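COMPARATIVE EXECUTIVES
Handout 6: Term length, re-election rules and the timing of succession

Reading for this handout: Munasinghe, T., course reader, chapter 4; Khaemba, K., "Short Terms, Long Shadows" (in the reader, second half). The Sosville charter is in the appendix. Bring the appendix to the seminar.

1. Terms used

A term is the period for which an office holder is elected. A tenure is the total time the same person holds the office, whether in one term or several. Students mix these up in exam answers every year. A rule can limit the length of a term, the number of terms, or both, and the rules have different effects.

A consecutive limit bars a person from serving more than a stated number of terms in a row. After a break the person may run again. A lifetime limit counts all terms, with or without a break. A single-term rule is a lifetime limit of one.

An interim holder is someone who fills the office without having been elected to it. Most texts say whether interim service counts toward the limit. Where the text is silent, a court or an election board usually has to decide, often during the campaign itself.

2. Why the length of the first term matters

Under a two-term limit, the holder faces the voters once while in office. Under a single-term rule, the holder never does. The standard argument for the single term is that it removes the use of office for campaign purposes. The standard argument against it is that it removes the main check voters have on conduct during the term.

Neither argument says anything about length. A single term of four years and a single term of seven years are different institutions. In the shorter case, the budget passed under the previous holder may still control a large share of the first year, and talk of a successor starts well before the last. In the longer case, the holder can complete a full program, but a weak or unpopular holder also stays longer. Khaemba treats this as a tradeoff between program time and correction time. Her terms are used in the rest of this handout.

Program time: the part of the term in which the holder can set policy without the succession contest getting in the way.

Correction time: the longest wait between a failure in office and the next chance for voters to respond to it.

Lengthening the term raises both. Allowing re-election raises program time only if the holder wins, and it puts a campaign in the middle of the tenure.

3. The reset problem

When a limit is changed while someone is in office, the amending text has to say what happens to terms already served. There are three common forms.

(a) Express carry-over. Past terms count under the new rule.
(b) Express reset. Past terms do not count.
(c) Silence.

Form (c) is the most disputed. One reading holds that a new term of a new length is a new office, so that earlier service falls outside the limit. The other holds that the office is the same and only its duration has changed. Patwary's note in the reader collects the wording of clauses under each form. Look at the verbs: "has held" and "may hold" lead to different results.

4. Case: the Sosville charter

Sosville elects a mayor with executive powers. The old charter provided a term of four years with a consecutive limit of 2. The draft charter, prepared under Jamila Herath as counsel, moved to one term of six years with no re-election. The council voted on the draft in October. It had 53 members voting in favor and 39 against.

Note the following points before the seminar.

The draft left article 11 in place. Article 11 concerns early elections and refers to "the remaining term." Under the old charter, a mayor elected early served out the balance. Under the draft, it is unclear if that balance uses up the single term.

The draft has no clause on interim service. If the deputy takes over in the second year and serves four, the deputy has held the office longer than a full term under the old rule without being elected once.

The Goltstead charter, often cited as the model, handles both points in its schedule. The drafters copied the main articles and left the schedule out.

5. Dual executives

So far the notes have assumed one holder. Some systems divide executive power between two offices, usually a president and a prime minister. A term limit on one office then has effects on the other. A president barred from re-election may seek the second office, and powers may be moved between the offices before that happens. 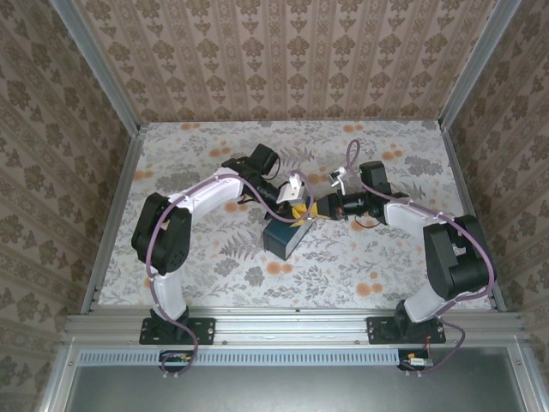 Formal equality between two offices is a matter of where each gets its mandate, and the first thing to check is whether both rest on the same source. If one is elected and the other is appointed by the first, the offices are not equal, whatever the text says about rank. A useful comparison is two arms mounted side by side on a single rail: each has its own links and joints, and both depend on the same support. An office with its own electorate has its own support. An office that depends on the confidence of the legislature has a third kind, and the term limit literature mostly ignores it. Fakmont is the usual example of two elected offices; Kodikara is the usual example of appointment with confirmation.

For each system in the reader, record the source of the mandate, the term, the limit, the removal procedure, and who fills a vacancy. Removal and vacancy are the two entries most often left blank in student tables.

6. Questions for the seminar

Does a single-term rule weaken the holder's party as well as the holder? Use Khaemba's terms.

Draft a transition clause for Sosville using form (a) or form (b). Two sentences at most. Deal with interim service in the second.

Read article 11 again. Would your clause change its meaning?

Is it consistent to bar re-election to one executive office and allow a move to the other? Answer for Fakmont and Kodikara separately.

Written answers to the drafting question go to Tania Munasinghe before the seminar. The table can be brought on paper.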